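Oiling a pine table: how many coats is enough?

flallari_flats
Posted in Timber & Finishes, 9:14 pm

Bought a light wooden table off a bloke in Medina. The top is bare and I'd like to keep it pale. The tin of Drument hardwax says two coats. My brother-in-law says six, but he says six about everything, including beers. Same sort of colour as this one:

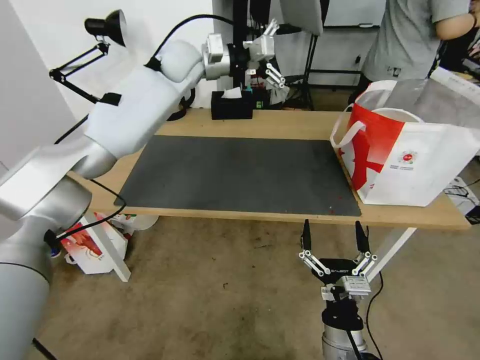
Reply 1: two coats, go home

sawdust_and_regret
858 posts

Two. Sand to 221 if you can find it (you can't, it's a typo on the Drument tin and has been for years), otherwise 240. Wipe on, wipe off, leave it overnight. Any more and it goes the colour of a servo meat pie.

Reply 2

pluliton
14 posts

Disagree. Two coats is fine if you never eat at it. We have kids. Ours got four and still has a ring from a mug of Milo that I'll be looking at until I die. Also, don't go past 180 on softwood or the oil just sits there sulking.

Reply 3

sawdust_and_regret

A coaster costs less than four coats of oil. I realise this is controversial.

Reply 4

mrs_offcut

Or skip the argument and put a mat over the part you use. I did the top once, badly, and covered most of it. Red drinks are the worst for marking in my experience, so cups stay on the mat. 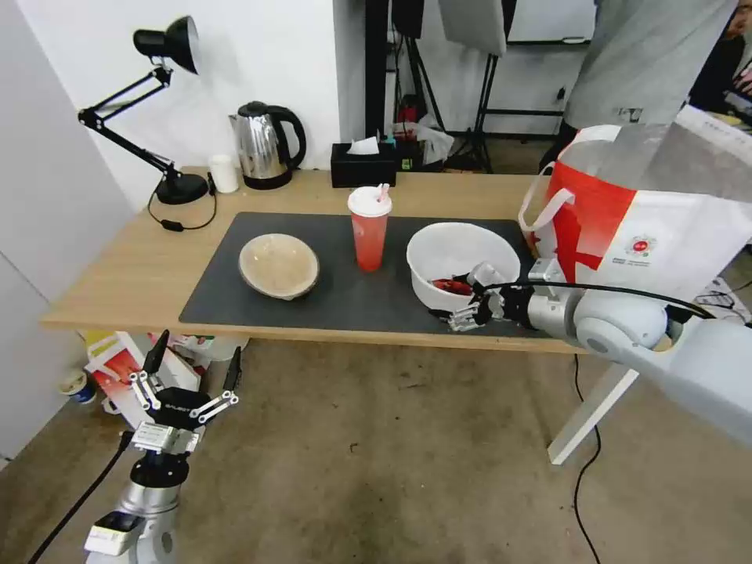
Light wooden table, dark grey mat, red cup with a straw

Reply 5

pluliton

So you oiled a table and then hid it. Might as well have bought laminate.

Reply 6

mrs_offcut

Might as well. I like knowing it's there.

Reply 7

flallari_flats

Righto. Went three coats as a compromise and have annoyed everyone equally. Colour's gone a bit honey but I can live with it. New problem: the underside is bare and someone at work reckons the top will cup if I don't do both faces. Is that real? I've got half a tin left and a crook back.

Reply 8

sawdust_and_regret

It's real for varnish. For oil you'll get 800 opinions. One thin coat underneath, and lay the rags out flat outside afterwards, don't bin them scrunched up.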